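Why we now pay the electricity bill first and ask later

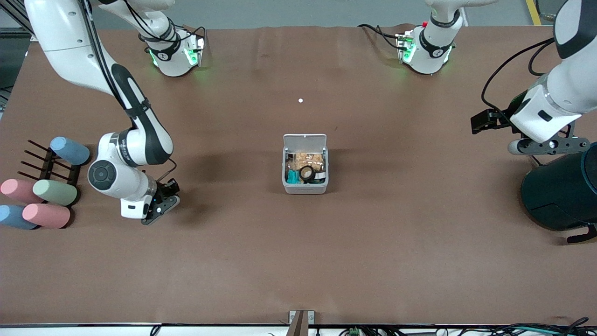 When I started at the Skadard advice office, a person who had received a disconnection letter needed to bring five papers before we could help: two payslips, a rent contract, a bank statement and the letter itself. Many people went home to look for the papers and did not return. Some of them were ashamed, and some had simply no rent contract, as they were renting a room from a cousin.

From June we do it in another order. If you live in Skadard or Sindport and you have a letter which says that your electricity or heating will be closed, you can come with only the letter and something that shows your name. Gunhild Baldursdóttir or I will telephone the supplier while you sit with us. If an agreement is possible, we make it the same day. If it is not possible, the bridging fund can pay up to the amount that stops the disconnection. The papers we can collect afterwards, within 17 working days, and we help with that also.

The fund is for working people too. I write this because I hear it every week at the desk: "I have a job, so this is surely not for me." Most of those who came to us in the winter had a job, and a few of them had two. The trouble was usually one thing that came at a bad moment, like a car repair or a month with fewer shifts. The wage arrives, but it arrives after the bill.

What the fund can pay:
Electricity, heating and water, when there is a written warning
A deposit for a meter, if the supplier demands one
One late rent payment, but only together with a talk with Jytte Kárason, our housing adviser

What the fund cannot pay:
Telephone and internet (please ask us anyway, there is a separate scheme for families with school children)
Fines, credit cards and private loans
Bills which you have already paid yourself

The last point is hard to explain and we have had some angry conversations about it. A woman from the Tullotberg side had borrowed from her sister to pay the heating and wanted to give the money back. I understood her very well. But the rules of the fund say that it must go directly to the supplier, and we are not allowed to bend this. So please, if you can, come to us before you borrow.

The support is a grant and you do not pay it back. It is not counted as income, as far as we know, but if you receive other benefits we suggest that you mention it to your case worker. Kha La can look at this with you on the afternoons when he is in the office. He also speaks Vietnamese and a good deal of Danish.

The money this year comes from a bequest of Þórarinsdóttir, as many of you have read before, and from the collection in the spring, which brought in over 3,000 euros. We thank everybody who gave. The largest single payment from the fund can be 2,000 euros, but this is for a household where several bills have come together. Normally it is much less.

Some practical matters. The office is upstairs, the door beside the bakery, and the bell is the lower one. The lift works again. If the stairs or the opening hours are difficult for you, Bergþóra Snorradóttir can make a home visit in the evening, until 19 o'clock. You can bring a friend or a grown-up child to translate, but we prefer not to use small children for this - they should not need to say such words to their parents.

I am also asked if the neighbours will know. We do not send letters with our name on the envelope, and the supplier sees only that a payment came from a fund. In the waiting room you may of course meet somebody, it is a small place. If this worries you, telephone first and we find a time when you can come straight in.

If you are not sure that your letter is a real warning or only a reminder, bring it and we read it together. The suppliers write in a way that I myself need to read two times.

Annick Beaudoin
Adviser, Skadard office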